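Playtesters wanted for Drindum, Saturdays at Ledgate

Drindum is a farming game in which very little farming gets done. You inherit an orchard, a debt and a goat called Worku, and spend the next 42 in-game days trying to keep all of them alive. We've played it so often that we can no longer tell whether it's fun. Lutfa Wijesinghe, who designed the goat, thinks it is. Ekow Atinga, who has to fix the goat, has asked to be left out of the discussion.

We need fresh players for the second half of July. You'll sit in our Ledgate office from 10am, play the market town chapter on a console build, and tell us where you got bored, lost or cross. Swearing is noted down and taken seriously. The current bug list stands at 617 entries, so please don't feel you have to be original.
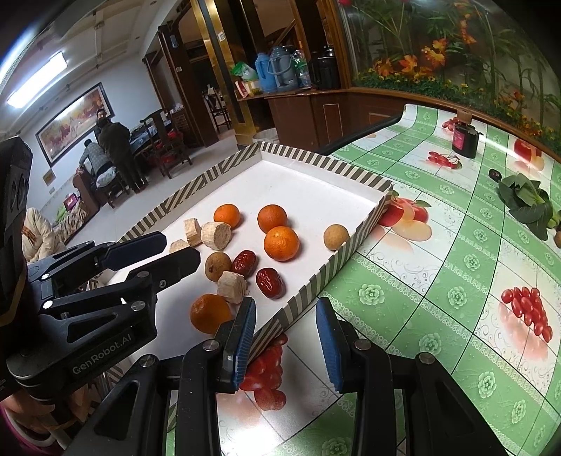

Mandarins, longans and jujubes in a tray on the checked oilcloth.

You should be 18 or over and happy using a controller. You needn't be good. We have Meifang Du for that, and she finished the chapter in a time we'd prefer not to publish. People who gave up on games years ago are very welcome, as are people who skip every line of dialogue, though our writer, Mitiku Tamiru, may leave the room while you do it.

Sessions last 2 hours. We pay in shop vouchers and cover bus or train fares within the county. Your name goes in the credits, spelt correctly if you write clearly.

To apply, email Chaltu Kumsa at Pustness Games with the last game you finished and the last one you abandoned. The second answer matters more. Please put "Goat" in the subject line.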